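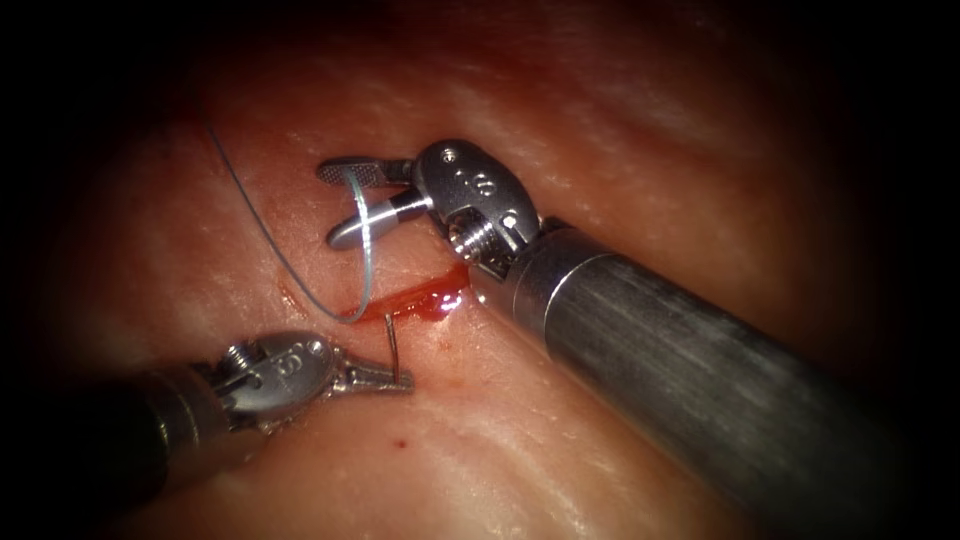 Pink tissue, two instruments, dark all round the edges.

2 April 2025

Quick one, am on the train with 2 percent battery and a charger that only works if I hold it at an angle.

So. Waiting rooms. I have spent a lot of this winter in them, mostly the one on the second floor at Rastberg, and I have opinions now. Not medical ones. Chair ones.

The chairs at Rastberg are bolted together in rows. If a person at one end jiggles a leg, everyone gets it. I am the jiggler. Sorry to all of row three. The good seat is by the radiator, facing the door, and it goes early. Get there before nine or forget it.

Parking. The Telline lot is closer but it's 200 steps uphill in wind. The Picard garage is dry, farther, and the ticket machine eats coins. Take the ticket, pay inside at the desk, don't lose the ticket. I lost the ticket. Full day rate.

Things in my bag now that weren't there in the fall: socks (the floor is freezing), a pen that works, crackers, a list of every pill with the dose next to it. They ask for the list at every desk. Every single one. I used to recite it and get it wrong, now I just hand over the paper. Best thing I've done all year and it took five minutes.

Also a book, which I don't read. I have read page 108 so many times. Got as far as page 121 last week and couldn't tell you one thing that happened on it. Somebody is on a boat? Magazines are better. There's a stack of old gardening ones and I now know a great deal about when to lift dahlias.

Coffee. The machine downstairs is bad, the Direro cart by the side entrance is good, and it closes at two sharp. They do a cinnamon roll thing. Go early for that as well.

What I haven't worked out is the phone. Everybody wants news and I end up typing the same message to six people while my name is being called. Tried a group chat. Then the group chat started asking each other questions and I was getting teh same news back with mistakes in it. Muted it till August, probably.

If you've been doing this longer than me, tell me what you bring. Expecially snacks that don't crunch, it is very quiet in there.

Next stop is mine. More when I've slept, and I still owe you the soup recipe.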